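Hitenora Sets Budget for Bench Robots at Bashir Kitting Site

Dec 2, 2018
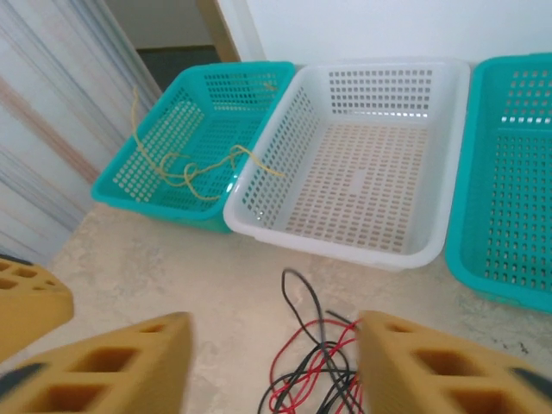

Sorting baskets and a yellow two-finger gripper at the work table. Photo: Hitenora

BASHIR – Hitenora will buy 20 table-mounted robot arms for its kitting site in Bashir, with the first units due on site next September. The arms will be supplied by Flitemico and will handle small, light parts that are now sorted into baskets by hand.

The company has set a limit of $795 per station for grippers and spare finger pads. Arms, mounts and wrist cameras are covered by a separate equipment line. Each station also has an allowance of 300 hours for setup and staff training.

"String and wire are harder to pick up than boxes, so we priced the grippers first and the arms second," said Pieter Koster, purchasing manager at Hitenora. "We would like to keep the baskets we already own."

Jimetness will install the stations in 2 phases. Sorting by hand will continue on all shifts during the work, and no change in staffing is planned.

Suppliers who wish to quote on spare parts can request the parts list from the Hitenora purchasing office.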